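Lids are going to the robot — who's still on the jar line?

pavness_nights wrote:
Station 2 at Jullodbridge, start of shift. Glass jar, red ring on the neck, no lid on it. 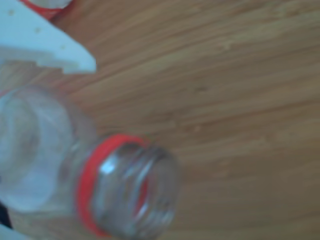 Replies

Lerkusell_Lou wrote:
So that's my old job. I did about 4,000 lids a shift and my wrist can name every one of them. Now I stand by with a clipboard and a title, "cell attendant." Same pay, longer badge.

brinetime wrote:
Same pay for now. We had six people on lids in January and two of them are on pallets, which they did not ask for.

Lerkusell_Lou wrote:
Pallets beat lids. I'll die on that hill, with a working wrist.

brinetime wrote:
You haven't done pallets.

Aatos Kallio wrote:
I do the scheduling. Target for the cell is 634 an hour and pallets rotate every two weeks, it's on the board. Savolainen is training anyone who wants to learn the teach pendant.

brinetime wrote:
Training at 5 a.m., unpaid. Also on the board.

Aatos Kallio wrote:
I've asked about the unpaid part. No answer yet.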